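**Handheld gripper tool, two-finger, wide-angle wrist camera**
Sirnlow evaluation page, revised August 31, 2023

The handheld tool is a two-finger gripper with a fisheye camera mounted behind the fingers. An operator carries it and uses it directly; no arm is attached. The same finger set bolts to the Dukis arm flange, so a finger pair that performs well in the hand can be moved to the arm without rework.

This page covers the ribbed finger set and the round-image lens. The flat finger set and the narrow lens are on the Tesport comparison page.

## Fingers

Each finger has three main parts:

- a ribbed magenta insert that bends around the object
- a dark gray contact pad facing the gap
- a light gray mounting plate

The insert gives way in the middle of the contact face and stays stiff at the base. On small rigid items this spreads the load over more of the pad. On thin flat items it helps less, and the tips do most of the work. Paper, cloth and table mats should be approached from an edge. Pressing straight down on them makes the tips splay.

Pads wear before inserts do. In our bench cycling the pad surface was still usable at 1,000 closures on painted plastic. On unfinished wood it was glazed well before that. Replace pads in pairs. A new pad opposite an old one pulls the object to one side during closing.

## Camera

The lens produces a circular image on a black surround. Both fingers stay in view while open, along with the work surface and a large part of the room behind it. Compared with the narrow lens:

| | Round-image lens | Narrow lens |
|---|---|---|
| Fingers visible when open | both | tips only |
| Background for tracking | wide | limited |
| Small print at table distance | poor | fair |
| Straight edges | curved | near straight |
| Frame rate used | 30 | 30 |

Tracking is the main reason to pick the round-image lens. Shelving, chair backs and table rims give the tracker plenty of fixed edges to hold on to, even when the fingers cover the near part of the table. Plain walls are the weak case. If the tool has to face one, keep a corner or a piece of furniture in view.

Text is the main reason not to pick it. Sign cards on a table will usually not be readable, and tasks that depend on labels should use a second camera.

## Field trial: bookshop seating area

Sowmya Rao ran the trial at the Subramaniam bookshop. The site was chosen for its round tables, mixed small objects and busy background. The task is a small object and a flat mat on one table, with the object's start position changed between runs.
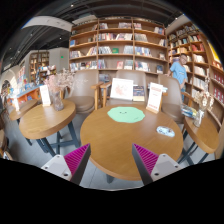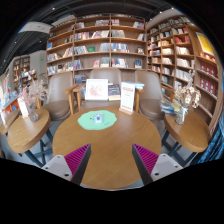
*Ribbed finger set, fingers apart over the center table. First view: small object to the right of the mint-green mat. Second view: small object on the mat.*

Observations from the trial:

1. Finger spacing at full open was enough for every object used. We did not need the wide brackets.
2. Dried flowers in glass vases on neighboring tables did not upset tracking. We had expected thin stems to be a problem.
3. Ceiling spotlights caused brief exposure shifts when the tool was tilted back. Locking exposure before each run fixed this.
4. Wrist fatigue was reported after 6 runs in a row. Divya Nadar has asked for a lighter rear grip, planned for October.

## Setup notes

Check the plate fasteners before each session. A loose plate shows up as a finger that sits lower in the image than its partner. Recalibrate after any finger change, including a pad swap. Wipe the lens with a dry cloth only.

## Ordering

Finger sets ship as matched pairs with plates fitted. Spare pads come in bags of 100 and fit both the handheld tool and the Dukis flange version. State which lens is fitted when ordering a calibration card, as the two cards use different patterns.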